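Planning the Equipment Budget for a Second Collection Table

2018-10-31

Posted in: Lab Administration, Purchasing

Readers of this blog will know that I am responsible for purchasing in the manipulation group at Worance, and that I use these pages to set down how our decisions are made while I still remember the reasons. The present entry concerns the second collection table. The request was submitted in August by Danuta Kalinowski, and the review closed last week.

The request, as first written, was for a complete duplicate of the first table: frame, top, computer, two hand-held grippers, cabling, and a set of household objects. Ms. Kalinowski's case was straightforward. Operators were waiting for table time, and the time spent waiting was being paid for. I agreed with the case and disagreed with the list, and most of what follows is an account of the difference between the two.

Capital items and consumables

Our finance office treats any single item priced above $2000 as capital equipment. Capital items need quotations, a named custodian, and an entry in the asset register. Anything below that line can be bought on the group's operating account, subject to my signature up to $500 and to Bülent Güneş's signature above it.

This sounds simple until one tries to decide what a single item is. Is a frame built from aluminum profile one item or a box of parts? The first table was bought as parts, over several orders, and does not appear in the register at all. When Hüsnü Kozan asked me what the table had cost, I had to reconstruct the figure from old invoices, and two of those covered material for another project entirely. It took me most of an afternoon and I am still not confident in the result.

For the second table I have asked that the frame be quoted as an assembly, with brackets, feet and fasteners included. Peltau and Fornex were both invited to quote. Peltau returned a drawing with its price and Fornex returned a price only. The Fornex figure was lower. We have chosen Peltau, on the grounds that a frame which arrives without its diagonal braces is a frame we will pay for twice, and the drawing at least shows them.

The grippers

The hand-held grippers are the part of the budget on which opinions were strongest. Müzeyyen Işık argued for buying three pairs, one for each table and one held in reserve. Mr. Güneş preferred to buy one pair and a stock of spare parts. His position was that whole units rarely fail, and that what we replace in practice is fingertips, printed markers and cables.

I went through the repair log before taking a side. It supports Mr. Güneş on the whole, although the log is kept unevenly and there are weeks with no entries. Cables account for the largest share of the lost time. A cable that has been bent at the same place through many sessions will give an intermittent fault, and an intermittent fault may spoil a good deal of recorded material before anyone notices it. I have therefore put 12 spare cables in the budget, ordered with the grippers so that the connectors match. Ms. Işık has accepted this on the condition that the question of a third pair be opened again in the spring.

The Sezer order covers the pair itself. Delivery terms are still under discussion, and I have asked that calibration be written into the order and not left to an exchange of emails, as happened last time.

Floor space

The original request did not mention floor space. It gave the dimensions of the tabletop, which are correct, and assumed that the table would occupy that much of the room. A collection table also takes up the room its operator needs, the room its computer needs, and the ground covered by whatever people put down beside it. I asked for a plan of the room with all of this drawn in, and Gülizar Kozan was good enough to prepare one. Her plan persuaded me that the second table should not be ordered until storage had been dealt with.
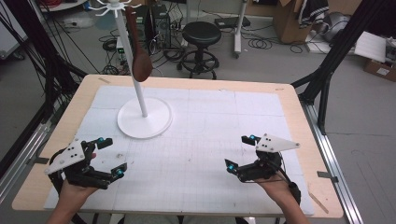 Storage and cable management are together the cheapest lines in this budget, and they are the ones most often struck out when the total has to come down. I have declined to strike them out this time. At the first table the computer tower stands directly on the concrete, with its cables coiled across the floor next to it, and a flat case and an open cardboard box are on the floor as well. A shelf for the tower, a covered cable channel and one closed cabinet per table would take care of nearly all of this. None of the three is expensive. I have marked them as a condition of the purchase, so that the frame order will not be released until they have been ordered too.

Household objects need a line of their own for similar reasons. The current task uses a wooden spoon and a white stand with hooks to hang it from, and it would be easy to suppose that such things cost nothing. Singly, they very nearly do. The trouble is that they are bought one at a time, by whoever happens to be near a shop, and the receipts come to me in envelopes. If the two tables are to run the same task, they need the same stand and the same spoon, and an article bought in August may no longer be on sale when a second one is wanted. From now on objects will be bought in matched sets, with one set kept in the cabinet unopened.

The gridded mats fall under the same rule. They collect scuffs in ordinary use, and Ms. Kalinowski would like both tables to start on new ones. I have allowed for this and for one replacement per table.

Items deferred

The following were requested and have not been approved in this round:

A second rolling stand. The existing one can be shared until both tables are running full sessions.

Adjustable seating for each operator. I support this in principle and have asked for it to be moved to the furniture budget, where it belongs.

A dedicated computer for reviewing recordings. Mr. Kozan will first report on how much the present machine is used in the evenings.

An overhead light for each frame. No quotation was attached to the request.

Next steps

The Peltau order and the storage order will be placed together once Mr. Güneş has signed. The Sezer order will follow when the calibration wording is settled. I have asked Ms. Kozan to mark the position of the new table on the floor with tape before anything is delivered, including the operator's standing area, and to leave the marks in place for some days so that people may object.

Objections should be sent to me in writing. Those concerning the choice of Peltau should be accompanied by a reading of both quotations, copies of which are in the shared purchasing folder under the August request.

Filed under: budget, frames, grippers, storage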